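Politique commerciale et institutions
Séance 4 - La ratification des accords commerciaux
Version du 09/03/2026

1. Rappel

La séance précédente portait sur la négociation. On distingue ensuite la signature, acte de l'exécutif, et la ratification, qui engage l'État. Entre les deux s'intercale en général une autorisation parlementaire dont la forme varie selon les régimes.

2. Procédure ordinaire et procédure accélérée

En procédure ordinaire, l'assemblée examine le texte article par article et peut assortir son autorisation de réserves. En procédure accélérée, elle se prononce par un vote unique, sans amendement. La seconde voie renforce la crédibilité du négociateur : le partenaire sait que le compromis ne sera pas rouvert. Elle réduit en contrepartie l'influence des commissions, qui se reporte en amont, sur le mandat de négociation.

3. Cas d'étude : l'accord Cevum-Voseck

Le dossier distribué en février contient le texte de l'accord et ses annexes tarifaires. La liste A compte 1 287 lignes, dont 1 008 passent à droit nul dès l'entrée en vigueur. Les autres suivent un calendrier de démantèlement étalé sur 15 ans. Trois points ont concentré le débat parlementaire :
- les règles d'origine applicables aux biens transitant par le port de Sunport ;
- le mécanisme de règlement des différends entre investisseurs et États ;
- la clause de sauvegarde agricole (article 3 du protocole).

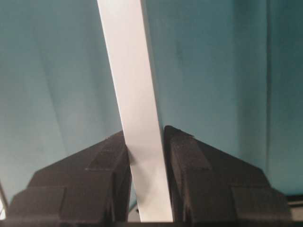 Le clivage observé ne recouvre pas celui des partis. Les élus des circonscriptions exportatrices votent majoritairement pour, quelle que soit leur étiquette ; ceux des bassins concurrencés par les importations votent contre ou s'abstiennent. Le modèle des facteurs spécifiques rend mieux compte de cette répartition que le modèle Heckscher-Ohlin, qui prédit un clivage par classes.

4. Application provisoire

Un accord peut produire des effets avant sa ratification si les parties en conviennent (art. 25 de la Convention de Vienne sur le droit des traités). Dans le cas étudié, seul le volet tarifaire est concerné. Le chapitre sur l'investissement reste suspendu au vote - point à ne pas confondre avec une réserve.

5. Travail à préparer

Lire la note Haddad sur les coalitions sectorielles, sections 1 et 2. Rédiger une page sur la question suivante : dans quelle mesure le vote unique déplace-t-il le conflit vers la définition du mandat ? Les annexes tarifaires seront reprises en travaux dirigés.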